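Todammont Primary School: Classroom and Washroom Safety Checklist, Years 3 and 4
Inspected by Parviz Naseri, Mon 20 December. Comments to Mehrangiz Zamani, premises lead.

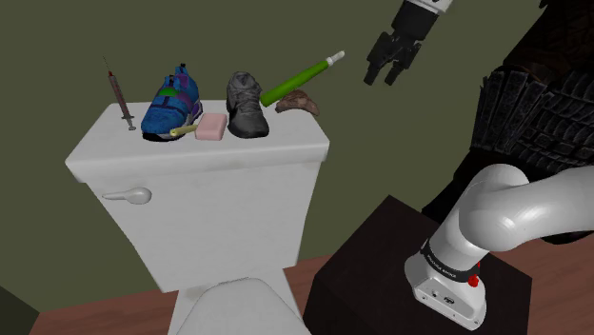
1. Classroom 4 (Year 3)
Door closer: satisfactory. Closes fully from 38 degrees and from wide open.
Window restrictors: satisfactory, all engaged.
Coat pegs: one loose, left of the sink. Refix with longer screws.
Radiator guard: bottom clip missing. Comment: same item reported in September. Order number to be quoted on the next return.
Trailing leads: laptop trolley charging across the walkway. Moved to the rear socket during inspection. Staff reminded.

2. Reading corner
Bookcase fixings: wall brackets present on both units.
Rug: edge lifting on the door side. Tape is a short-term measure only; replace.
Cushion fire labels: present except on the floor cushion brought from home. Remove until checked.

3. Pupil washrooms
Hot water at basins: 38 °C at the outlet. Satisfactory.
Flush and fill: satisfactory in all cubicles.
Cistern lids: seated correctly. Nothing to be stored on them, including soap, brushes and footwear.
Sharps: one syringe, needle upward, on a cistern lid. Close the room, do not handle it, and call the office.
Cubicle locks: all release from outside with a coin.
Floor: grout worn beneath the second basin. Monitor.

4. Corridor and exits
Emergency lighting: Drekholm units tested by key switch. Unit 2 failed to light. Battery to be replaced.
Final exit: push bar stiff but opens. Lubricate and retest.
Display boards: paper covering to be kept clear of the exit sign. Winter display lowered.
Extinguishers: in date, pins and tags in place.

5. Records
First aid box: contents match the list. Eyewash expires before the summer term.
Accident book: last entry on page 91, countersigned.
Visitor badges: one unreturned, Sadeghi Flooring. Office to follow up.

Overall result: pass with actions. Radiator guard and emergency light to be completed before pupils return. Remaining items to go on the Vosero maintenance log.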